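工单主题：浅色木板中间拱起，塑料形状块放不平
提交人：Tsion Tilahun
处理人：Amanuel Gidey（Seyoum 售后）
产品：Seyoum 拼接木台面板，配 Steltel 彩色形状块
地点：Panitz 楼，一层工作间
状态：已解决，等待观察

【提交人，问题描述】

您好。中文不是我的母语，如果有写得不清楚的地方，请您直接问我，我会再解释一次。

我们去年向贵公司订购了一块长方形的浅色木板，是由一条一条的木料拼起来的。木板装在蓝色的带孔台面上，用螺栓固定。我们在木板上摆放塑料形状块，做分类和排列的练习。前面几个月都没有问题。

从四月开始，我发现木板的中间比两边高。我把一把钢直尺立着放在木板上，顺着短边的方向，尺子会左右摇动。尺子一头压住以后，另一头下面的缝隙将近2毫米。顺着长边的方向测量，尺子基本是贴住的。

这个问题对我们有两个影响。第一，圆柱形的块如果横着放，会自己慢慢滚到靠近人的一边。第二，底面比较大的块放在中间的时候，用手指按一个角，对面的角会翘起来一点，可以听到很小的"嗒"的声音。

我已经试过的办法：
用干布擦木板，没有变化。
把形状块换到玻璃上测试，都放得很平，所以我认为块没有变形。
在木板中间放了500克的砝码，一个晚上以后拿走，没有变化。
把前沿的螺栓再拧紧一点，结果好像更严重了，所以我马上停止了。

请问这块木板需要更换吗？还是可以修理？

【处理人，第一次回复】

Tsion 您好，描述很清楚，谢谢。先请补充几项：

一、木板前沿的螺栓，孔是圆孔还是长孔？螺栓头下面有没有垫圈？
二、木板上过油或者漆吗？如果上过，是只上了正面，还是两面都上了？
三、工作间最近有没有换空调、加湿器，或者用湿布大量擦过台面？
四、请拍一张木板在台面上的照片，不用把形状块收走，按平时的样子拍就可以。

在我们回复之前，请不要继续拧紧螺栓，也不要再加重物。

【提交人，补充】

Amanuel 您好，我按照您的顺序回答。

一、我把左下角的螺栓取出来看了，是圆孔，孔的大小和螺栓差不多一样，木板没有可以移动的空间。没有垫圈。看完以后我把螺栓放回去了，用手拧到接触为止。

二、上过油。冬天的时候同事给木板上了一次 Kistov 木油，只上了正面。他说因为木板已经固定好了，不想拆下来。我当时不在，所以不知道他上了多少。

三、空调没有换。但是四月这里下雨的日子比较多，星期日没有人上班，空调是关的。星期一早上房间里感觉很潮。湿布没有用过。

四、照片在下面。
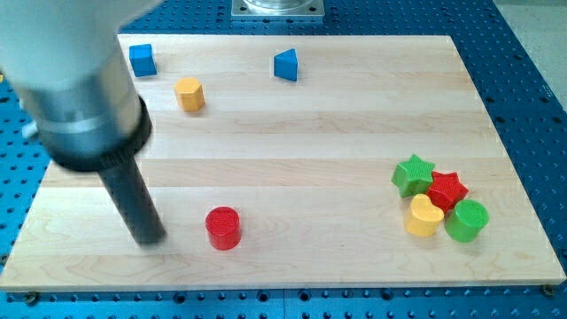
附件：木板固定在蓝色孔板台面上，左下角和右下角附近可以看到螺栓头，彩色塑料块散放在板上。

拱起的地方在照片里看不出来，只有用尺子才可以发现。我说的缝隙是在木板靠中间的拼缝附近测的。拼缝本身没有裂开，用指甲划过去是平的，木纹里比较深的条纹也一直都有，从收到货的时候就是这样，我认为不是问题。

还有一件事我不确定重要不重要：木板的背面我没有看过，因为拆下来以后再对准位置需要很长时间。如果您认为必须看，我可以安排。

【处理人，第二次回复】

谢谢，情况基本明白了。我们认为不需要更换木板。

原因大概是两个加在一起。正面上了油，背面没有上，两面吸收潮气的速度不一样。木料会沿着宽度方向胀，长度方向几乎不动，这和您用尺子测到的结果一致。另外螺栓孔是圆孔，木板胀的时候没有地方可以走，中间就容易向上拱。您拧紧以后更严重，也符合这个判断。深色条纹是木料自然的颜色，您说得对。

建议这样处理：

1. 先在台面上用铅笔或者纸胶带标出木板的四个角，方便以后对位。
2. 取下螺栓，把木板拿下来，立着放，两面都要通风。不要靠近暖气，不要晒太阳。放到用尺子检查基本平了为止，一般需要几天。
3. 背面用200号砂纸顺着木纹轻轻磨一遍，擦干净灰，然后上薄薄一层同样的木油。正面不用再上。
4. 把螺栓孔改成短的长孔，方向和木板的短边平行。我们会寄一张纸样给您，纸样长130毫米，把一头对齐木板的前沿，按上面的线画就可以。
5. 装回去的时候螺栓头下面加平垫圈，拧到木板不晃就停。

如果您没有合适的工具做第4步，可以把木板寄回来，我们来开孔，运费由我们承担。

【提交人，中间反馈】

纸样收到了。木板已经拆下来，背面果然是没有处理过的，颜色比正面浅，摸起来也比较粗。我把它立在架子旁边，每天早上用尺子看一次。第一天没有很大的变化，第三天缝隙明显小了。

有一个问题：第3步"薄薄一层"是多薄？Kistov 的瓶子上写的是"适量"，我不太理解适量是多少。

【处理人，回复】

倒一点在布上，布是湿的但是挤不出油，这样擦一遍。十几分钟以后用另一块干布把表面多余的油擦掉。摸上去不粘手，才可以装回台面。用过的布请摊开晾干，不要揉成一团扔进垃圾桶，油布堆在一起可能会自己发热。

【提交人，结果】

全部步骤都做完了。长孔是楼下的同事帮我开的，第一个开得有一点歪，但是垫圈可以盖住。

木板装回去以后，我用同一把尺子，在同一个位置测量，短边方向已经贴住，只有靠近右边的地方可以塞进一张纸。圆柱横着放，不再自己滚。大的块放在中间，按四个角都没有声音。

有两个地方我想记录下来，给以后的人参考。第一，上油以后前两天有味道，我把形状块放在盒子里，没有马上放到木板上，因为我不知道油对塑料有没有影响。第二，我标记四个角用的是纸胶带，贴了一个星期以后撕下来，蓝色台面上留了一点胶，用酒精棉可以擦掉，台面的颜色没有变。

剩下那一张纸的缝隙，请问还需要处理吗？

【处理人，回复】

不需要。实木拼板随季节有这样的变化属于正常。请在下一个雨季再测一次，如果超过您这次最早测到的数值，直接在本工单下面回复就可以，不用重新提交。酒精棉请只用在台面上，不要擦木板。

工单先改为"已解决"，保留观察。

【提交人】

好的，明白了。我已经把测量的位置用铅笔写在木板的背面，下次会在同一个位置测。谢谢您的耐心。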